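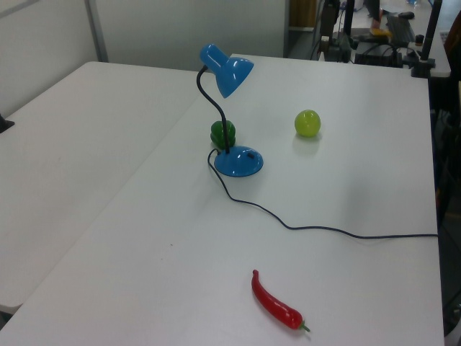 Blue desk lamp with a flexible neck, on a white table.

2 min read

Speaker notes – lighting your desk at home
Talk for the Pondeter evening group, 21/04/2026

Start with the question Parvaneh Zamani sent in: why do my eyes ache by four o'clock when the room seems bright enough? Ask for hands up. Wait for a few answers.

Main point: most of us light the room and forget the page. A ceiling light behind you puts your own shadow on whatever you are reading. Get someone to hold up a sheet of paper and show this with the hall lights.

Next, where to put a lamp. If you write with your right hand, stand it on the left. Left-handers, the other way round. Keep the shade below eye level so you don't see the bulb when you sit up.

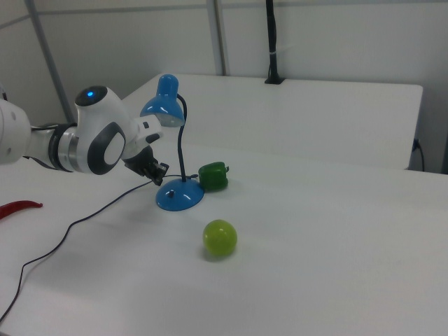
Screens are different. Light should fall on the desk and the keyboard, not on the glass. Turn the screen off and look for reflections – if you can see the lamp in it, move the lamp. Same for windows. Side on is best.

Bulbs. Keep this short, as last time it ran to 18 minutes. Warm white for evenings, cooler if you are sewing or doing fine work. Check the highest wattage marked on the fitting before you buy.

My own story here: I bought my first desk lamp in 2001 and kept it in the wrong corner for years. Müzeyyen Işık moved it when she came to stay. Pause, then go on.

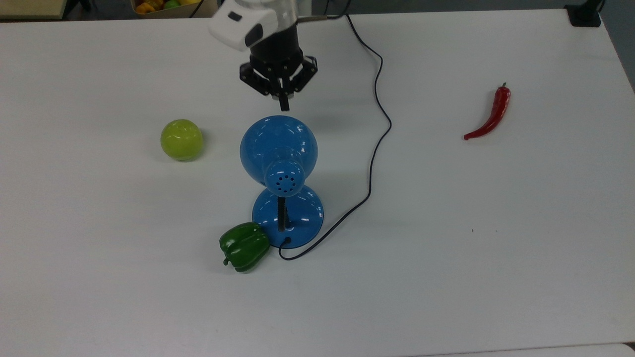 A domed shade with small holes at the back.

Dust. Wipe the shade and the bulb with a dry cloth, with the lamp unplugged and cold. Old lamps with a frayed flex should not be used until someone qualified has looked at them.

Older readers: most people need more light as they get older. Mention Berwyn's father and the crossword, if Berwyn is happy with that. Ask him first.

Questions. Someone will ask about daylight bulbs and sleep. Say I go for dimmer, warmer light late on, and leave it there.

Hand out the sheets at the door. Esperanza Whitlock has the February talk on curtains if anyone missed it.

2 comments · 2 shares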